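Unit 6: Manual Packing Tasks and the Limits of Current Automation
Lecturer: Nusrat Kumarasinghe
Notes revised 14/03/2026

6.1 Scope
This unit considers whether general-purpose machines can yet perform the minor tasks that surround a packing operation. Sealing a carton on a fixed line has been automated for decades. The preparation of the hand tools used away from that line has received far less attention, and students should not assume that the two problems are of equal difficulty.

6.2 The task
The reference task is the handling and loading of a handheld tape dispenser. The worker must seat the roll on the hub, find the free end of the film, draw it past the roller and leave it ready to cut. Clear tape presents a particular difficulty: it is translucent, reflective and adheres to whatever it touches, including the gripper.

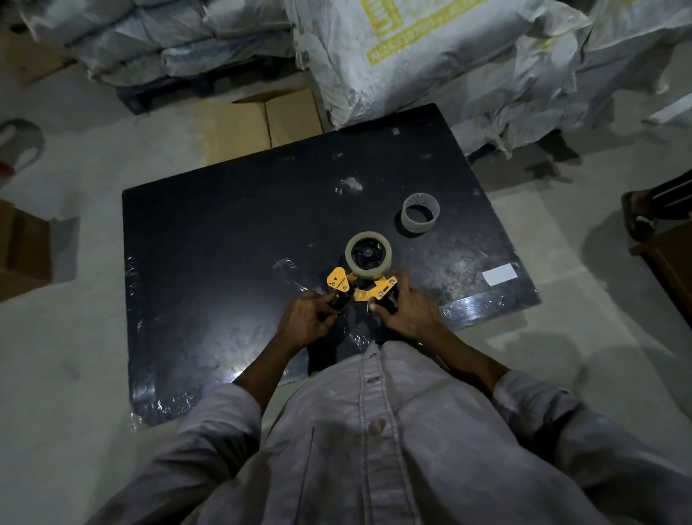
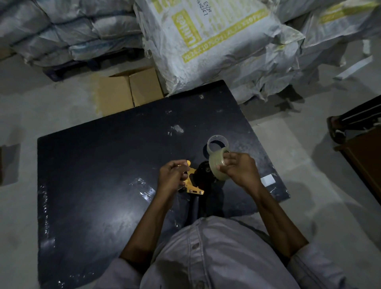

Both hands are occupied, and the work is done on a board at floor level.

6.3 Results from the Troltero trials
Karla Quezada's group at Weerasinghe attempted the loading task with a two-armed system over 36 trials. The roll was seated on the hub in most of them. The film was threaded without assistance in 6. Failures were grouped as follows:
- free end of the tape not located
- film folded back and stuck to itself
- dispenser rotated in the grip while the roll was pushed home

The group judged the third to be the most readily corrected. Locating the free end remains unsolved in any general form, as depth cameras return poor data from clear film.

6.4 Preparation for the tutorial
Read the Troltero summary and write a response of no more than 500 words on the following: which steps in 6.2 depend chiefly on touch, and what sensing would a machine require to perform them at a worker's pace?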